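# The Fruit Job

Slavica Stojanović had cut hair in Drandley until her wrists gave out, and when the agency rang and said there was work at Salian moving things with robot arms, she asked whether it was heavy. The woman said it was not. It was mostly fruit.

She started in December. Tadeo Lagos met her at the door with a lanyard and showed her where to put her coat. He was younger than her son. He walked her past the shelves of small parts to the table at the back and sat her down in front of the handles.

"Whatever you do with these, the arms do over there," he said. "Squeeze and they squeeze. Let go and they let go. We record all of it."

"And then what?"

"Then you do it again."

She took hold. On the table the arms lifted a little, as if they'd been nudged. She moved her left hand and it was the left arm that moved, which pleased her more than she had expected. Her first job was to take a fruit off the table and put it in the purple bowl. She knocked the bowl off its stand. Tadeo put it back.

"Everyone does that," he said.

By lunch she had managed 6 that he said were worth keeping. The others had something wrong with them. She'd stopped halfway to scratch her nose, or she had closed the fingers on nothing and gone back for another try. He let some of those stay in, the ones where she missed and put it right. He said it ought to see that as well.

"How many do you need?" she asked.

"2000, for this one."

She thought he was joking and waited for him to smile. 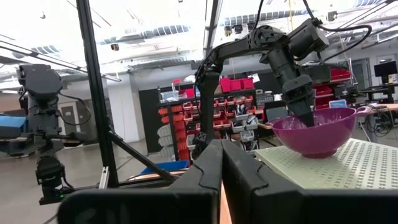 The trouble with it was the feel. When you pick up an apple you know you have it before you've lifted it. With the handles there was a bit of push against her palms and that was all. She had to go by the screen, where each arm showed her what was in front of its own fingers, and by looking over the top of the screen at the table, which she wasn't meant to do.

"If you look over, you're using something it hasn't got," Tadeo told her. "It only has the cameras."

"So I've to be as blind as it is."

"More or less."

She tried that in the afternoon. She kept her eyes down and brought the fingers in low and slow, the way she used to bring the scissors in behind a child's ear, with the other hand ready in case the head moved. Nothing on the table was going to move. She did it like that anyway. The mango was the worst, being heavy at one end, so that if you took it by the middle it swung. She learned to take it nearer the stem.

Lucrezia Barbieri came round at four to look through the day's recordings. She watched with her chin in her hand and didn't say much.

"Who's this?" she said.

"Me," said Slavica.

"Why do you stop there? Just before you let go."

Slavica hadn't known that she stopped. Lucrezia played it again. The fingers went down over the bowl with the apple between them, waited, and opened.

"I suppose I'm making sure it's settled."

"It'll learn that," Lucrezia said. "It'll think the waiting is part of it."

"Should I not do it?"

Lucrezia played it a third time. "No, leave it. The last lot dropped everything from a height. We had bruised fruit all over the place."

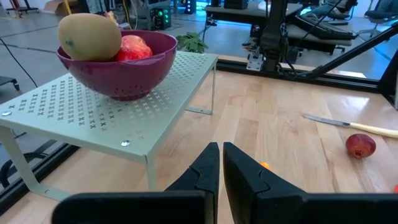 *The mango and the apple in the bowl, with the knife still to do.*

After the first weeks she was quick. She could do 30 before her tea and hardly remember any of them. They changed the room on her now and then, so that the machine wouldn't get used to things being in one spot. The stand went further back, or there was a knife on the table that had to be left alone, and then a week when the knife was the job and the fruit had to be left alone. She rang her sister in the evenings and her sister asked what she'd done that day, and she said apples.

One morning Tadeo asked if she would like to see it go by itself. He made her take her hands off the handles and put them in her lap. Then he pressed a key.

For a moment the arms did nothing. Then the right one came down over the table, low, and went along to the mango. It took it by the stem end. It missed the first time and came back a little to the left and had it. She found she was leaning forward. It carried the thing across, slower than she would have now, about the speed she'd gone in her first days, and held it over the bowl.

It waited there.

"That's you," Tadeo said.

The fingers opened and the mango went in. Slavica looked at her hands. It was odd to see it done from outside. She'd had a junior once, a nervous girl, who watched her for a whole summer and ended up tucking the comb in her top pocket between cuts the way Slavica did, though the girl was left-handed and it was the wrong side for her.

"Will it do the apple?" she said.

"Should do."

The arm went back for the apple and closed too early, with nothing between its fingers. It lifted the nothing, carried it to the bowl, waited, and let go of it with great care.

Tadeo wrote that down.

"I'll do you some more apples," Slavica said, and pulled her chair in.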